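Notebook, household running costs — February, Wednesday

Plug meter readings, second round. Chest freezer in the back room drew 26 kWh over the logging period, same length as the January one. Lid seal cleaned beforehand. January was higher but the room was warmer then, so no conclusion yet. Corina has the January sheet.

Electric kettle: filled to the two-cup line and timed. 87 seconds to switch-off from cold tap water. Repeat with the limescale removed. Same line, same socket, lid shut.

Draft strip, front door. Fitted the Pralari foam type along the latch side only. Hinge side still has the old brush strip, which sheds. Smoke pencil shows movement at the bottom corner — the strip stops short of the sill. Need another 40 mm. Gebhard has offcuts.

 One box stood open side forward, with a ball in front.
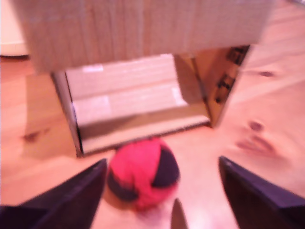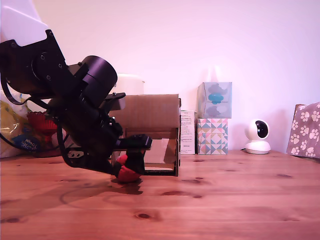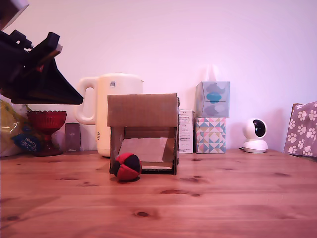
Hot water

Cylinder thermostat checked with the Rovon probe at the nearest tap. Reading drifts for the first minute, so discard anything before that. Ivan wants the timer moved to one morning period. Agreed to try it until the end of the month and then compare meter readings. Do not change the thermostat in the same period or we can't separate the two.

Pipe lagging: bare section behind the cylinder where the elbow is. Mitered pieces did not stay closed with tape. Try cable ties.

Meter

Main meter at 7:40 a.m., last three digits 742. Gion to read it at the same time tomorrow. Write the whole number down next time, including the leading digits.

Open items
Descale kettle, repeat timing
Sill corner strip
Ask Mechthild for the old tariff letter — the night rate on our sheet may be out of date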